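Minutes, Monthly Meeting of the Wistano Parcel and Returns Counter Group
Held 15 October 2022, back room at Lollard

Present: Aliki Zervas (in the chair), Fotis Christodoulou, Evdokia Fragkou, Zoi Vlachopoulos (minutes)
Apologies: Sofia Petridis, who sent written notes on item 3

1. Minutes of the last meeting

Read and approved with one correction. The tape order was placed with Panagiotou and not with Budevora. Zoi has fixed the copy in the binder.

2. Matters arising

The shelf behind the drop-off counter is up! Fotis finished it over two evenings and it holds everything we hoped it would, including the tall mailing tubes that used to fall over every time the door opened. Thanks recorded, and Aliki asked that the thanks be recorded twice.

The second hand truck is still waiting on a wheel. Evdokia has called Panagiotou and will call again.

The lost key to the side cabinet was found in the cabinet door.

3. Volume and sorting

Fotis gave the numbers for the month. We took in 128 parcels at the returns desk, our best month so far, and everyone was very pleased with how smoothly it went. Four were sent back to us for bad labels, and Fotis has gone through all of them with Evdokia. Three had the old return address still showing. The last one had a label folded over a corner.

Sofia's notes were read out. She would like the sorting shelves relabeled by pickup route, with large letters, and thinks we could do it in one afternoon if somebody brings sandwiches. She also loves the new tray for odd sizes and wants another one just like it. There was a lot of agreement on the tray. Evdokia wondered if routes might change again before December, in which case the labels should be the kind that peel off. Fotis has a roll of those at home.

Agreed: peel-off labels, large letters, second tray to be bought.

Action: Fotis to bring the label roll. Sofia to pick the afternoon. Zoi to order the tray from Budevora.

4. Soft bags

Most of the meeting went on this one, and it was a really good discussion. We are seeing far more thin plastic mailing bags than boxes now, and our habits at the counter were all made for boxes. Evdokia had prepared a page of notes and talked us through it.

Her main point was that a bag needs a few seconds of attention before it goes under the scanner. If the plastic is crumpled, the code can end up in a fold or curving around a corner of whatever is inside, and then people wave it back and forth and get annoyed. Smooth it with the side of your hand, find the code, lay that side up, then scan. She has been timing herself for fun and says she is faster this way even with the smoothing.

Aliki asked about bags that are twisted closed at the top. Evdokia's answer is to leave the twist alone unless it is covering the code, and to point it away from you so it doesn't flop over the printing. Fotis said he had been untwisting every one of them and was delighted to hear he could stop. 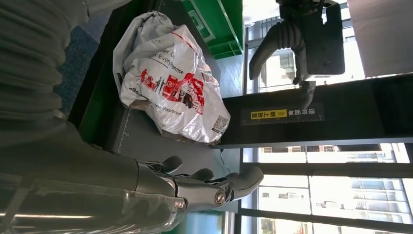

Zoi raised the matter of shiny plastic. On the glossier bags the overhead light can bounce straight back off the code. Tilting the bag a little usually does it. If it still won't read, type in the number from the label and move on to the next one, and don't hold up the line over it.

There was some back and forth on whether to go by the big printing on the outside of a bag. Bags get reused all the time (a wonderful thing, and we want people to keep doing it), so the company name or web address on the plastic may have nothing to do with where the parcel is going. The shipping label decides. If there are two labels, set the bag in the odd-size tray and ask the customer.

The ruler marks along the counter came up too. Fotis uses them constantly for boxes and had never thought of using them for bags. Evdokia suggested measuring a bag flat, pressed gently but not squashed, and writing the longer side first. Everyone liked this. We tried it right there with Aliki's scarf in a grocery sack and all got the same answer, to great applause.

Agreed: Evdokia's page to be typed up and taped beside the counter. Longer side first on all bag measurements from now on.

Action: Evdokia to type, Zoi to proofread, Fotis to find tape that doesn't leave marks.

5. Keeping the counter clear

Short item. One thing at a time on the scanning surface, please. Pens go in the cup, coffee goes on the window ledge. Aliki asked that this be put in the minutes in a friendly way, and it is meant in a friendly way.

Zoi added that the surface wipes clean very nicely with a damp cloth and dries fast. Cloths are in the second drawer.

6. Holiday season

December is coming and we are looking forward to it. Aliki would like five people on the schedule for the busiest stretch, with two on the desk at any time. Fotis and Evdokia have put their names down already. Sofia said in her notes that she will take any morning. Zoi can do evenings and will ask her cousin, who worked the counter last winter and still talks about it.

Evdokia proposed a practice hour for anyone new, with a pile of pretend returns in every shape we can think of, bags included. Enthusiastically agreed. Everybody to save their packaging between now and then, especially the awkward kind. Aliki has a lampshade box she has been waiting to find a use for.

Fotis asked whether the radio could come back for the season. Yes, at a low volume, and the person on the desk picks the station.

Action: Aliki to draft the schedule and send it around. Evdokia to plan the practice hour. All to save packaging.

7. Any other business

The Lollard front desk has asked us to close the hallway window when we leave.

Evdokia brought walnut cookies. Recipe requested by all present and promised for next time.

Next meeting: same room, date to be sent around with the schedule. Please give agenda items to Zoi ahead of time, on paper or by email.

Minutes taken by Zoi Vlachopoulos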